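Fernow Fingertip Pad Set (for Dogbe two-finger grippers)

Replacement pads, sold in pairs
Part status: current revision in stock, earlier revision withdrawn
Pack contents: 2 pads, adhesive film, alignment card, wear log

Overview

The Fernow pad is a thin black strip that bonds to the inner edge of each gripper finger. It gives the finger some grip on smooth parts and keeps metal from closing on metal. It is a small, cheap part and most people order it without reading the page. We would ask you to read this one, including the section on the fault, before you put it in your cart.

We resell these pads. We did not design them, and we have had our doubts about some of the claims made for them. Where the maker's sheet says something we could not repeat on our own bench, we have left it out.

Known fault: pad creep under side load

The earlier revision had a problem. Under a straight squeeze it held fine. Under a twist, such as turning a knob or backing out a cap, the adhesive let the pad slide along the finger by a small amount each cycle. The gripper had no way of knowing. It reported a good grasp because the fingers had stopped at the expected width, and the pad kept walking until it hung over the tip or came off.

In February we had a unit shed a pad at 2,513 cycles on a knob-turning job. The sheet that came with it promised "life of tool." We no longer print that phrase.

The safety side matters more than the lost part. With one pad gone, the grip is uneven, and a part can swing out of the fingers when the wrist rotates. On our bench it was a plastic knob and it landed on the floor. With a heavier part, or a person standing inside the guard, it would have been a different report.

What was changed

The current revision uses a stiffer adhesive film and a small lip at the back of the pad. The maker, Cenard, says this ends the creep. Our view is more cautious. We ran four pairs on the same job and none came off, but one pair had shifted enough to see by the end. Better, yes. We would not call it fixed.

About simulation results

Cenard's case for the new pad rests heavily on simulated runs in a package called Una, using a board with raised knobs and printed numbers. The task is a fair one to pick, as it puts the load where the old pad failed. Our trouble is with the pad itself. In the model it is joined to the finger for good. It has no glue line, so it cannot creep, and a clean run says nothing on the point buyers are asking about. 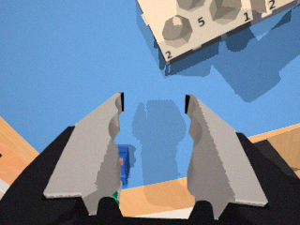 Theophilus Darko wrote to us that this was too harsh: the simulated runs were useful to him for finding which approach angles put the most twist on the tips, and he would sooner learn that on a screen than by scraping glue off a finger. He agreed they should not be quoted as proof of pad life. He also asked why we still list the pad at all.

Fair question. We list it because the gripper will not run safely with bare fingers and we have not found a better pad that fits. If we do, this page will change.

Fitting

Power down and lock out the arm before putting your hands near the fingers. Do not rely on the pause button.

Strip all of the old film. Leftover adhesive was present in most of the failed sets sent back to us, and the maker's sheet barely mentions it.

Wipe the finger, let it dry, and set the pad with the alignment card. Press and hold. Leave it for 36 hours at room temperature before any twisting work. The sheet gives a shorter time - we think it is wrong.

Draw a thin paint line across the pad and finger on both sides. If the line breaks, the pad has moved. Take it out of service that shift.

Inspection

Check the paint line every seven days on light pick-and-place work, and at the start of every shift on anything that turns or pries. Do not use grip width as your check. It was reading normal right up to the moment ours let go.

Not suitable for

Oily parts, heated parts, or any job where a dropped part could reach a person. The pad is not a safety device and the current revision does not make it one.

Returns and stop-use notice

Pads without the rear lip are the earlier revision. Stop using them, even if they look sound. Send them back in any packaging for a replacement pair or a refund. Opened and used pads are accepted. Please include the wear log if you kept one, and mention whether the job involved rotation.

Fault reports go to Gifty Alhassan at the returns desk. Bench test notes are available on request.

Page last revised Mar 18, 2024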